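Sterbridge lab opens its remote teaching sessions to outside operators

Sterbridge, February. A small robotics group at the Nandenier institute has started to invite people without technical training to teach a simulated robot by remote control. The first operators finished their sessions this month, and the group says that it now has 228 demonstrations that it can use.

The work is done completely in simulation. The operator sits at a desk with a hand controller and moves a virtual arm near a piece of wooden furniture. On the screen there is a view from close to the gripper, so the operator sees the two fingers and whatever lies in front of them. Each attempt is recorded from start to finish, and the recordings are later used to train a control program called Zarnow.
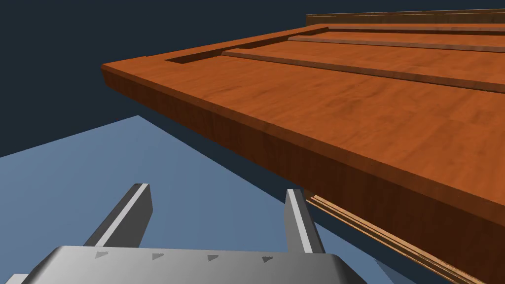
The simulated gripper with its fingers close to the front edge of the wooden furniture.

"For a new person the most difficult thing is the angle," said Zorica Milošević, who leads the project. "The floor is tilted on the screen, the table is tilted also, and your hand is not. In the first minutes everybody pushes in a wrong direction."

According to Milošević, the group did not want to use only its own engineers as teachers. Engineers who know the simulator well move in very straight and quick lines, and the program learned to copy this style. When something was a little out of place, it had no example of how to correct itself. The new operators make more small corrections, and these are kept in the recordings.

One of the operators is Narendra Nishad, a retired crane driver from Rajput Street, a short walk from the institute. He made 106 of the accepted demonstrations, more than any other participant. He compared the task with his old job, where he also had to judge distance from a place that was not comfortable for it.

"With a crane you learn to stop before you think you must stop," Nishad said. "Here I did the same. I go near to the wood, I wait, and then I go again, slowly."

A session takes around 2 hours with pauses. Before the recording begins, the operator gets time to move the arm freely and to open and close the fingers. Rocío Cusi, the engineer responsible for the controller, said that this free time was made longer after the first group complained about it.

Cusi also changed how the hand movement is passed to the arm. In the earlier version, a small turn of the wrist made a large turn of the gripper, and four operators asked for a slower setting. It is now the normal one.

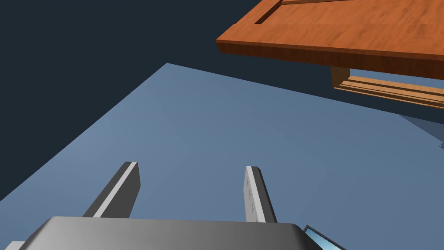

What comes next

The group plans a second round of sessions in the spring, with the same controller and with more positions of the furniture. Kusum Rawat, who checks the recordings, said that failed attempts will also be stored this time, in a separate folder. Until now they were deleted at the end of the day.

There is no plan yet to move the program to a real arm. Milošević said that the group must first compare the new recordings with the old ones made by the engineers. Persons who wish to take part can leave their name at the reception of the institute in the mornings. No experience with robots or computer games is required.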